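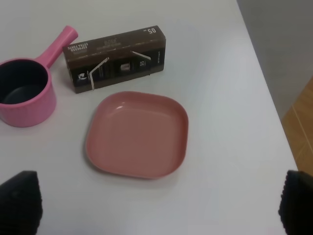
One table, fewer things: a talk with the founder of Prudell

The founder of Prudell thinks you own too much. I have heard this from people selling storage before, so I arrived at the Plosport apartment in April with my guard up.

"Put it all on one white table," she told me. "Kitchen, bathroom, everything. Then choose."

Her clients start with about 700 items. She wants them at 500. Why 500? "It's a number people can picture," she said. I can't picture it, and I said so. 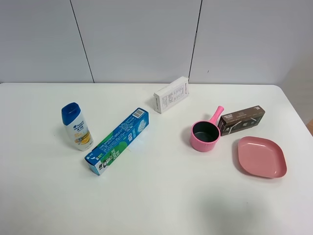 Shampoo, toothpaste box and other small goods on the white table.

She argues that packaging is the real clutter. "A toothpaste box is trash you haven't thrown out yet." Fine, but the small print is on the box, and I like having it. She shrugged.

The pink saucepan was harder. A nonstick pan stays, she said, and so does the square pink plate. Was that the method or just her taste?
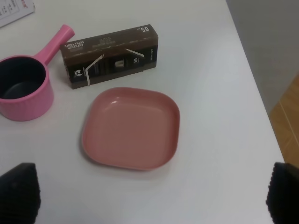 "Taste is the method," she said — a line I suspect she has used before. The espresso capsules could stay too, box and all, which seemed to sink her earlier point. "Coffee is different," she said.

A session lasts 22 minutes. I asked what happens to the other 200 things, and she said that was up to the client.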